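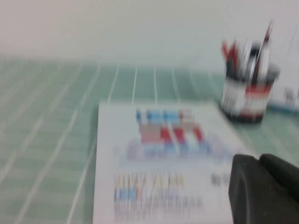

# Wokarton Club Scorebook

If you have ever stood at the boundary in February drizzle at an indoor net session, trying to work out who is down to score on Saturday mornings and whether they own a pencil, you will know why we started making our own scorebooks. The Wokarton is the one we sell most of, and it has been with us (with a few tweaks along the way) since we were packing orders on the kitchen table.

It's a spiral-bound book for bat-and-ball clubs of every size, from under-nines up to the veterans' side, and it lies properly flat when you open it. You'd be surprised how much that matters on a windy day! The paper is thick enough to take a rubber several times over, so when the umpire changes their mind about a leg bye you can change yours too.

Each innings has a double page, with batting on the left and bowling on the right. There's a good wide margin for the fall of wickets, and a blank strip along the bottom that we left for notes and that most scorers seem to fill with the tea order.

**What you get**

- 28 matches per book, two innings each
- 4 spare pages for abandoned games and practice
- Stiff card covers, wipeable front and back
- Pencil loop on the spine side 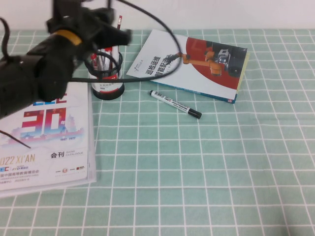
*Pen holder and reading matter on the table.*

## Choosing a cover

Covers come in Vengate blue, bottle green, maroon and plain grey. The blue is named after the ground where Kerubo Okoth, who draws all our page layouts, kept the book for her brother's team for years and years. She still rules every new layout by hand before it goes anywhere near a printer, and she's very firm on the size of the boxes. Ours are a touch bigger than you may be used to, so a wide with runs on it doesn't end up as a blot.

We can add your club name to the front in white or gold. Send it exactly as you want it to appear, full stops and all, and we'll email a proof before printing. 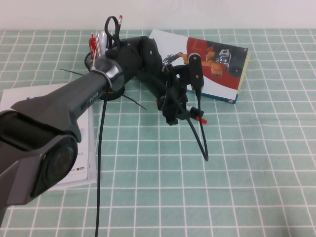 If you score in ink, go for the Badine refill pages, which are a little heavier and don't show through nearly as much. They're punched to fit the Wokarton ring binder only, so do check which version you have before ordering. The spiral book can't be refilled, I'm afraid.

## Ordering

Order code 832. Single copies go by ordinary post, and packs of 4 come in a sturdy carton that's handy afterwards for storing bails and match balls. Named covers take a bit longer, so please get those in well before the season starts.

Left-handed scorers, have a look at the Grímsdóttir version too. It has the same pages with the binding along the top.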